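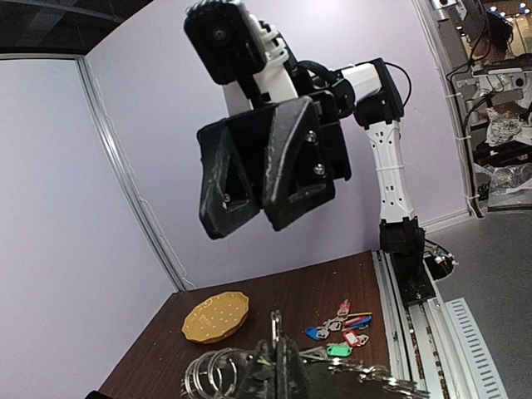

The Trometti Key Tag Set

Color-coded tags for people who own too many keys and remember the purpose of four of them.

Every household has a bunch that nobody dares thin out. There is the front door, the back door, the shed, the bike lock from two bikes ago, and a small flat one that may open a suitcase or a mailbox in another state. The Trometti set won't tell you what that last one is for. It will let you put it on a green tag and stop trying it in the front door at 11 p.m.

Each tag has a paper insert under a clear window and its own split ring, so a tagged key can join whatever ring, chain or clip you already carry. We don't sell you a new system. You have a system. It's bad, but it's yours.
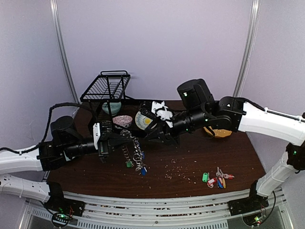 Keys, rings and chains at full dangle, with a blue tag lowest and a green one on the shorter strand.

What you get

30 tags in mixed colors, blue and green among them
30 split rings
A sheet of 200 paper inserts, on the theory that you will change your mind
Item number 838

How to use it

Write first, then slide the insert in. Pencil is easier to regret than ink. Keep it vague: "side" is plenty, and your full street address is a gift to whoever finds the bunch at the bus stop. Put the tag on its ring before the key goes on, and open the ring with a coin if you value your thumbnails.

Pick one color for home and one for everything else. Darcy Grimshaw, who runs our returns desk, once gave every room of her house a separate color and now carries a legend in her wallet. We have asked her to stop showing it to customers.

Chains and bunches

The rings will go onto most key chains without an argument. If yours is long, fasten the tag at the end, where your hand finds it first. A second tag partway along helps with a heavy bunch — it gives you something to grab that isn't a mouthful of teeth. 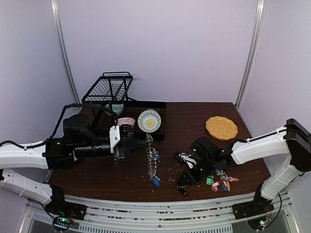 A long chain also has a talent for knotting itself in a coat pocket. Hang it up by one end for a minute and let the weight do the work before you start picking at it. If you'd like somewhere for it to live afterward, the Urnum wall hook holds one overloaded bunch and comes with its own screws.

From customers

"Bought these in December for the rental cabin. Guests still take the wrong key, but now they can tell me which wrong key." Feven Woldegiorgis, Plullmont

"Window scratched after a year next to my loose change. Tag still on. Key still a mystery."

Orders and returns

We have sold more than 2,000 sets through our Gallagher store and by mail. Unused sets can come back within 30 days. Please take your keys off first. We have a drawer of them already.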